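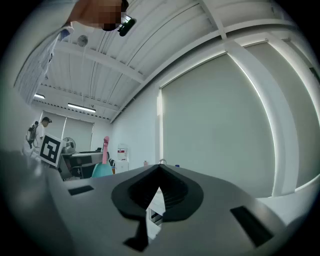
Call for participants: home recipe testing, rye and oat baking

Grestholm is recruiting 40 home bakers to test recipes for a handbook of baking with rye and oat flours. The manuscript holds 174 recipes. All have been baked at least twice in our kitchen in Planville, in the same two ovens and by the same staff. The home test is meant to show how the recipes behave in domestic ovens, with domestic pans and scales, in the hands of people who had no part in writing them.

Testing is done in your own kitchen, in your own time, between acceptance and the end of April. Professional training is not needed. We are more interested in people who will follow a written method exactly and write down what happened.

What is being tested

The recipes fall into the following groups:

Quick breads and muffins
Yeasted pan loaves
Sourdough loaves (starter supplied as a dried culture on request)
Drop cookies and rolled cookies
Single-layer cakes, including coffee cakes
Crackers and flatbreads
Pie and tart crusts

Each participant is assigned four recipes, normally from two groups. You may state a preference on the application form, and you may exclude any group entirely. Sourdough is assigned only to participants who ask for it. Every recipe is baked twice by the same person: first exactly as written, then a second time with one change specified by us. The change may be to pan size, oven rack position, mixing method, or resting time. It will be printed on the back of the recipe sheet. Please do not read it until the first bake has been recorded.

Who can apply

You need:

A working oven with a temperature control marked in degrees. Gas and electric are both accepted, with or without a fan.
A digital scale that reads in grams. All quantities in the handbook are given by weight first, and the cup measures are not being tested in this round.
One standard loaf pan, one square or round cake pan, and one flat baking sheet. Measure them across the inside at the top edge before applying. The form asks for these figures.
An oven thermometer. Applicants who do not own one will be sent one, which may be kept.
A phone or camera able to take a clear picture of a cut slice in daylight.

You should have baked at home at least once a month over the past year. Experience with rye or oats is not required, and we would like a good share of the group to have none. Applicants must be 18 or over and able to receive parcels at a home address in the United States.

The recipes contain rye, which is not suitable for people with celiac disease or anyone avoiding gluten. Many also contain wheat, eggs, butter, milk or tree nuts. The oat flour used in the trial is not certified gluten free. No adapted versions are available in this round, and substitutions cannot be recorded as valid results. If someone in your household has a serious allergy to any of these, please do not apply.

People who have contributed recipes to the handbook may not take part. Former staff of the Planville kitchen may apply but should say so on the form.

What we send and what you buy

Flour is supplied. Each participant receives Hopkin whole rye flour and Hopkin oat flour in 1000 g bags, all from a single milling lot. The number of bags depends on the recipes assigned. Use only this flour where the recipe calls for rye or oat, even if you have another brand open. Store it sealed, away from the stove. Flour left over after the final bake is yours.

All other ingredients are bought by you and refunded against receipts. Keep receipts for the following in particular, as the brand is recorded with the result: butter, yeast, baking powder, yogurt or buttermilk, and all-purpose or bread flour. Eggs should be size large. Butter is unsalted throughout. Where a recipe says salt, it means fine table salt. Flaked salt appears only on the crackers and is named as such.

Equipment other than the thermometer is not refunded.

Method

The procedure is the same for every bake.

1. Read the recipe sheet from start to finish. Mark any step you do not understand, and leave the mark in place even if the meaning becomes clear later.
2. Place the thermometer in the center of the oven on the rack you will use. Heat the oven to the stated setting and wait until the reading has been steady for ten minutes. Record the setting and the reading. Do not adjust the dial to correct a difference.
3. Record room temperature, and water or milk temperature if the recipe gives one.
4. Weigh each ingredient separately. If you overshoot, remove the excess if you can, and write down the weight used if you cannot.
5. Mix, rest and shape as written. Where the sheet gives both a time and a sign ("30 minutes, or until the surface is slightly domed"), stop at the sign and record the time.
6. Bake to the shortest time given, then check for doneness using the test on the sheet. Note the time at which the bake passed.
7. Cool on a rack for the full period stated. Rye loaves have long cooling times, in some cases overnight. A loaf sliced early will show a gummy crumb and must be reported as sliced early.
8. Weigh the finished item, cut it, take the slice picture next to a ruler, and fill in the tasting section.
9. Enter the results within 48 hours.

If a bake fails, report it in full. Failed bakes are used. Do not repeat a failed bake unless we write to ask for it, and do not correct the recipe on your own judgment in the second round. Comments on what you would have done differently go in the notes field.

Recording

Results are entered in Cisix, a web form that runs in an ordinary browser. You will receive a login and a practice sheet for a plain oat muffin. The practice sheet has to be completed before the first assigned recipe is released, although you do not have to bake the muffin. A paper record is available for people who prefer not to take a laptop or phone into the kitchen, but the figures must still be typed in afterward.

The tasting section has fixed scales for crust, crumb, moisture, sweetness and bitterness. Bitterness is included mainly for the whole rye recipes. If other people in the household taste the item, enter their scores on separate lines. Please do not average them.

Time required

Allow one hour for the practice sheet and reading. A quick bread or a batch of cookies takes most participants one to two hours including the record. Yeasted loaves occupy more of the day, though little of it is active work. The two bakes of the same recipe must be on different days and no more than three weeks apart. You choose the order of your recipes.

Payment

Participants receive a flat fee for each completed pair of bakes, paid by check or bank transfer after the record has been accepted. Ingredient costs are refunded separately. The current fee and the upper limit for refunds are stated in the participant agreement, which is sent to all shortlisted applicants before they commit to anything. A participant who withdraws partway is paid for the pairs already accepted.

Names of participants are listed in the handbook unless they ask to be left out. Slice pictures may be printed, without a name attached. Recipe sheets are confidential until publication and may not be posted online or passed on. You are free to tell people that you are taking part.

How to apply

Request the application form from the Planville kitchen, or pick one up at the front desk. It asks for your oven type, pan measurements, preferred recipe groups, and a description of one thing you baked recently that did not come out as expected, with your view of the cause. Half a page is enough. This last section carries the most weight in selection.

Selection also takes account of oven type and altitude. Applicants with older gas ovens and those living at high elevation are encouraged to apply, as both are thinly covered in our own results. Incomplete pan measurements are the most common reason for returning a form.

Questions about the method or the agreement should be addressed to Aled Mostyn, test coordinator, at the Grestholm kitchen. Questions about Cisix logins should wait until you have been accepted.

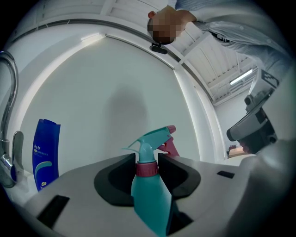
Planville, 9 January 2025

Additions to the call, following questions received:

Countertop ovens are accepted if the loaf pan fits with clear space on all sides. Give the make of the oven on the form. Bread machines are not accepted for any group.

Stand mixers may be used only where the sheet lists one. About half of the yeasted loaves are mixed by hand, and the rye doughs in this group are too sticky to knead in the usual sense. The sheets say how long to stir.

Two people at one address may both apply but will not be assigned the same recipes. Each needs a separate form. They may share a thermometer.

Dark metal, light metal and glass pans are all allowed. Silicone is not. State the material along with the measurements, and use the same pan for both bakes unless the second sheet calls for a different one.

Dried starter culture should be requested on the form itself. Participants who already keep a starter may not use it for the trial bakes. Instructions for reviving the dried culture are packed with it and take several days to complete.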